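Stitches, again

I promised my sister I would write down what I learn about suturing, so this is the second part. I came to the work from sewing. My aunt Kgomotso Mokgethi made curtains in Sitetti, and she taught me that the thread must never be pulled in anger. I still hear her when I look at a wound.

First, the needle. It is curved, so it has to travel in a curve, and the wrist must turn with it. When I push it straight, the hole becomes bigger than it should be.
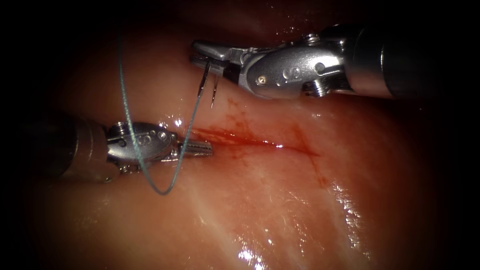
Small curved needle held in the jaws, near the upper end of the incision.

The second thing is the thread. I used to think about the needle only, and the thread did what it wanted. Samer Rawashdeh, who corrected my English and my knots in the same evening, told me to look at the tail before every move. If the tail is too long, you spend your time chasing it – if it is too short, you start again.
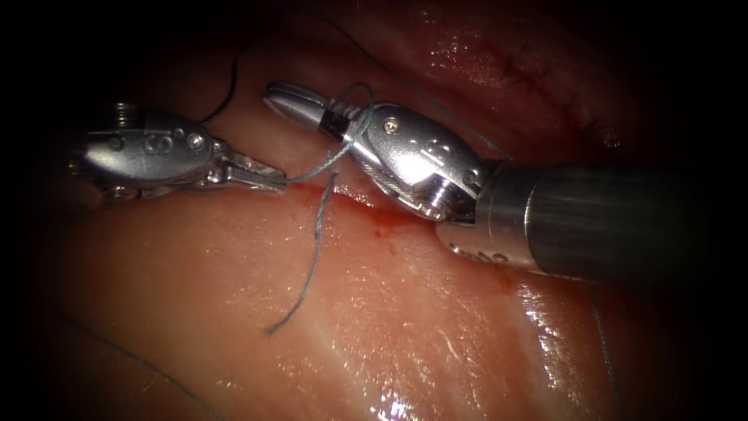 The blue-grey thread in the left jaws, above the incision.

I like interrupted stitches best. Each one has its own knot, and if one is bad you can take it out and leave its neighbors in peace. The distance between them is harder for me than the knot itself.
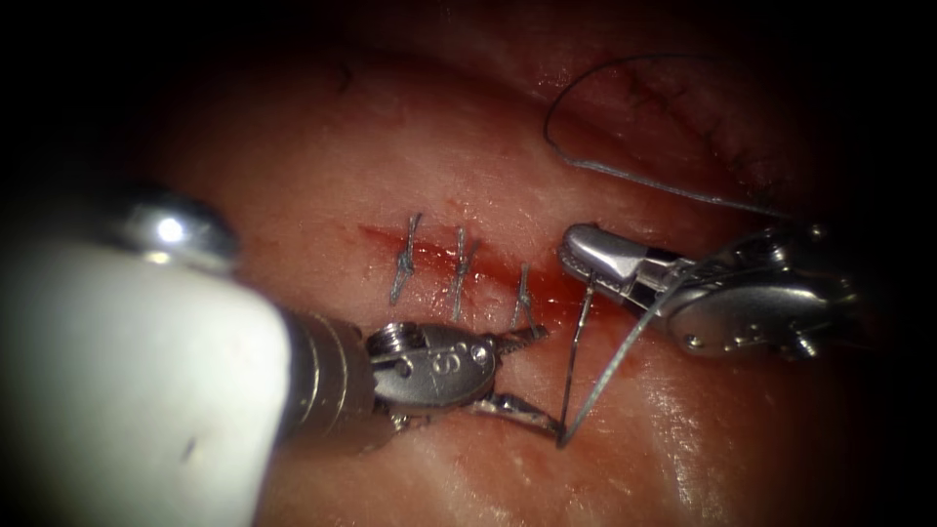
My own rows on the practice pad still go like stairs. On Friday I made 17 stitches and kept only three. The rest were too tight, and the edges of the pad folded inward. My aunt would say to unpick everything and drink tea first.

Light is also a difficulty. A wet surface shines back at you, and a fine thread can get lost in the shine. I now follow it slowly from one end with my eyes before I grip.

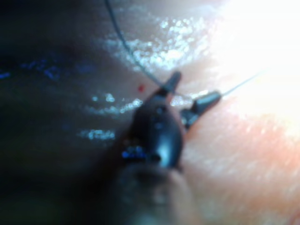

What I want to practice in December

The square knot with my left hand, and shorter tails. I have bought over 200 meters of cheap thread, so there is no excuse.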